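Kits Are Fine, but Buy Your Grain Loose

I've brewed in my kitchen for 4 years, mostly from Bromitz kits. They work. They also cost too much for stale malt.

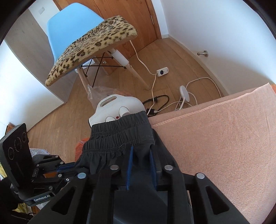
Dark elastic waistband, gathered.

Skorcombe sells the same pale malt by the pound and mills it while you wait. My last porter came out better for it.

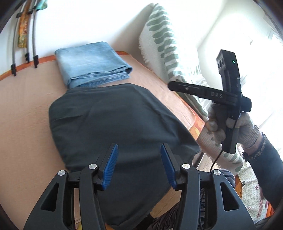

I'd still tell a beginner to start with a kit. After two batches, stop.

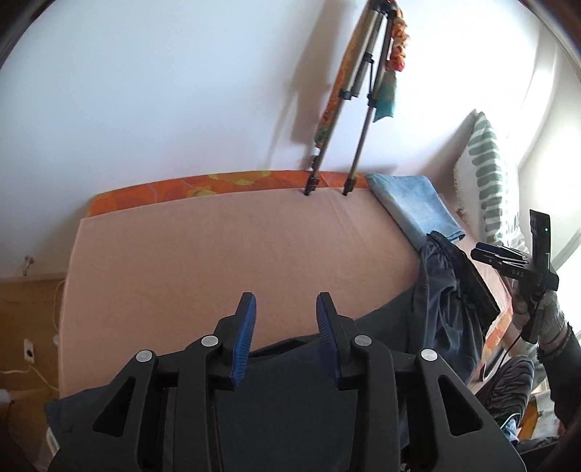
Spend the savings on fresh yeast and a decent thermometer.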